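Clekance 展示室 ギャラリー:デスクトップ機の中身

2026年6月24日更新

Clekance展示室では、Mondtonの旧倉庫から引き取ったデスクトップ機を分解し、部品ごとに整理しています。引き取ったのは131台で、型も年式もそろっていません。事務用の機種が多く、設計室で使われていたものも混じっています。このページには、作業の順に沿って筐体、基板、電源、配線、駆動装置の項目を並べました。各項目の文は展示棚の札と同じ内容ですが、札に入りきらなかった分を少し足してあります。

部品の呼び方は展示室の目録に合わせました。メーカーの呼び名と違う場合があります。

筐体と外装

側板
後ろ側のねじを外し、後方へ引いてから持ち上げる形式が中心です。手回しのねじを使った機種では工具がいりません。塗装の傷は補修せず、そのまま保管しています。

前面パネル
樹脂製で、内側の爪で骨組みに留まっています。爪は経年でもろくなっており、外すときに折れたものもあります。折れた爪は小袋に入れ、パネルの裏に貼ってあります。

空きベイのふた
光学ドライブや増設機器を入れない段をふさぐ板です。金属の目隠し板が奥にもう一枚入っている機種があり、こちらは切り離すと元に戻せません。

背面のブラケット
拡張カードを差さない位置に付く細長い金属板です。ねじ留めのものと、押さえ金具でまとめて固定するものがあります。棚では長さをそろえて束にしています。

ゴム足
底に貼られた丸い足です。床に貼り付いて失われた個体が多く、4つそろっているものだけを残しました。

銘板と管理シール
持ち主の管理番号が書かれたシールは、受け入れのときにすべてはがしました。型番の銘板は残しています。展示棚の一段目にあるNandardも、型番は銘板から書き写しました。

基板

分解の途中でいちばん時間を使うのが基板のまわりです。側板を開けても、配線の束が上を横切っていて、ねじの位置が見えないことがよくあります。先に配線をよけ、どのコネクタがどこへつながっているかを紙に書いてから外します。基板を留めるねじは筐体のねじと太さが違うことがあるので、皿を分けています。

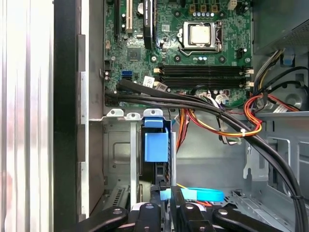

筐体を開けたデスクトップ機。緑色の基板に、CPUと空のメモリスロット。

CPUの表面にかぶさる金属板はヒートスプレッダと呼ばれ、冷却器の底と向かい合う部分です。銀色の板にくすみが出ている個体も珍しくありません。展示用の部品は乾いた布で拭くだけにして、磨き粉は使いません。

CPUソケット
押さえの金具と、細いレバーで固定する形式を中心に集めました。レバーは横へ少しずらしてから起こします。ソケット側にピンがある型では、CPUを外したあとに必ず保護カバーを付けています。

冷却器
アルミの羽根にファンを載せたものが大半です。熱伝導グリスが固まっていると、まっすぐ引いても外れません。左右に少しひねり、動いたところで持ち上げます。羽根の間のほこりは刷毛で払い、保管箱に移します。

メモリスロット
両端または片側のラッチでメモリを留めます。切り欠きの位置が世代ごとに違い、合わないものは奥まで入りません。外したメモリは帯電防止袋に入れ、容量を書いた紙を添えています。

チップセット
基板に直付けされた四角い部品で、CPUとほかの部品との間の信号を受け持ちます。放熱板が載る機種と、チップの面が出ている機種があります。放熱板は無理にはがしません。

コンデンサ
円筒形の部品で、電圧の変動をならす役目です。頭がふくらんだもの、液の跡が付いたものは展示せず、基板ごと別の箱に分けました。頭の色は製品系列によって違い、一枚の基板に何色か混じることもあります。

電源回路の部品
CPUの近くに並ぶコイルなどをまとめてこう呼んでいます。銅線がむき出しのもの、四角い殻に入ったものがあり、古い基板ほど大きく見えます。

拡張スロット
白いPCIスロットと、黒い長いスロットが同じ基板に並ぶ時期の機種が、当室の収蔵では多くを占めます。古いカードと新しいカードを一台で使えた時期にあたり、カードの棚でも両方を隣に置きました。

コイン電池
時計と設定を保つための電池です。受け入れたらすぐに外し、電池だけを回収へ出します。展示中の基板に載っている場合は放電済みです。向きを覚えておく必要はありません。ホルダーに印があります。

SATAポート
ハードディスクや光学ドライブの信号線を差す口です。色はメーカーが決めており、同じ基板で色を変えて番号を区別しているものもあります。L字の溝に合わせて差します。

ピンヘッダ
電源ボタン、動作ランプ、前面のUSBなどをつなぐ短いピンの列です。並び方が機種ごとに異なるため、この部分は外す前に必ず図を描いています。図は目録の番号で引けます。

基板のラベル
白い紙のラベルには製造番号や検査の記号が印字されています。日光で薄くなるので、基板の棚は窓から離しました。はがれかけたものは上から押さえるだけで、のりは足していません。

電源

電源ユニット
通気用の穴が開いた金属の箱です。背面のねじを外し、配線をほどいてから抜き取ります。展示室では箱を開けません。内部を見たいという問い合わせをいただきますが、開けた状態の展示は予定していません。

主電源コネクタ
基板へ電気を送るいちばん大きなコネクタです。爪を押しながら抜きます。固いときは少しずつ左右に揺らします。線を引っ張って抜くと端子が中で浮くため、必ずコネクタの本体を持ちます。

補助コネクタ
CPUのそばに差す小さなコネクタです。配線の長さが足りず、基板の上を斜めに渡している機種もありました。

線の色
黒は接地、黄は12ボルト、赤は5ボルト、橙は3.3ボルトにあてるのが一般的です。独自の配色を使うメーカーもあるので、色だけで判断しないようにと札にも書いてあります。

予備の電源
通電試験に通ったものを棚の下段に置いています。試験の結果は箱の側面に書きました。貸し出しはしていません。

配線

結束バンド
工場で付けられた白い樹脂のバンドは、切る前に位置を記録します。組み直すときの束の太さや曲げ方は、この位置を見ればだいたいわかります。切ったバンドは捨てています。

束の通し方
電源の線を底へ落としてから横へ回すもの、ドライブを収めるかごの裏を通すもの、余った分を輪にして留めるものがあります。同じ機種でも組み立てた時期で通し方が違っていました。

細い線
前面のボタンやランプへ行く線は細く、引き抜くときに切れやすいところです。コネクタの樹脂が小さくて指で持ちにくい場合は、先の丸いピンセットを使います。

フラットケーブル
古いドライブに使う幅の広い線です。端の一本に色が付いていて、一番ピンの側を示します。折り目が付いたものは、開かずに折れたまま保管しています。

外したケーブル
種類ごとに輪にして、Quinteroの引き出し箱に入れました。長さは測っていません。箱の見出しは信号線、電源線、音声線、その他で、迷ったものはその他に入っています。

駆動装置とファン

ドライブケージ
ハードディスクを収める金属のかごです。固定式と、レバーを引くと外れるものがあります。金属板の縁が切り立っている機種では手袋をします。

ハードディスク
記録の残るものは展示しません。受け入れ時に抜き取り、物理破壊を済ませてから回収に出しています。展示棚に置いてあるのは外形の見本です。

光学ドライブ
トレイが出なくなったものは、前面の小さな穴に針を入れて開けます。ふたの黄ばみが前面パネルと合わない個体があり、途中で交換されたと見ています。

フロッピードライブ
設計室で使われていた機種に残っていました。通電の確認だけを行い、読み書きは試していません。

筐体ファン
後ろの壁や前面の下側に付く丸いファンです。羽根を指で回して引っかかりがあるものは、別の箱へ移しました。取り付けねじは先のとがった太い専用品で、ほかのねじと混ぜないようにしています。

風よけの樹脂カバー
ファンの風をCPUへ導く覆いです。はめ込み式が多く、爪の位置がわからないまま力をかけると割れます。割れた一枚は修理せず、断面が見えるように置きました。

整理と保管

部品札
目録に登録した部品は336点です。札には番号、外した機種、受け入れた月を書いています。同じねじや板が続くときは、袋ごとに札を一枚付けました。

作業台
台の上には帯電防止のマットを敷き、分解中の機種は2台までとしています。部品皿は台の右側に置き、その日のうちに札を付けて棚へ移します。

ねじ皿
筐体、基板、ドライブ、ファンで皿を分けます。出どころがわからなくなったねじは瓶に入れ、展示には使いません。

基板の棚
一枚ずつ帯電防止袋に入れ、立てて並べました。重ねると裏の端子が隣の部品に当たるので、仕切り板を挟んでいます。大型の基板は下段です。

今後の追加
3月に受け入れた分の整理がまだ終わっていません。ノート型と小型機は別のページにまとめる予定で、このページに加わるのはデスクトップ機だけです。拡張カードの項目は、音声カードと通信カードに分けて載せます。

見学について
展示棚の前までは自由に入れます。作業台の部品には触れないでください。撮影はできますが、三脚は通路をふさぐため使えません。型番の問い合わせは、目録の番号を添えて受付へお願いします。

ページの文と札は展示室で作成しています。部品名の誤りに気づいた方は、項目名とあわせてお知らせください。次の更新のときに直します。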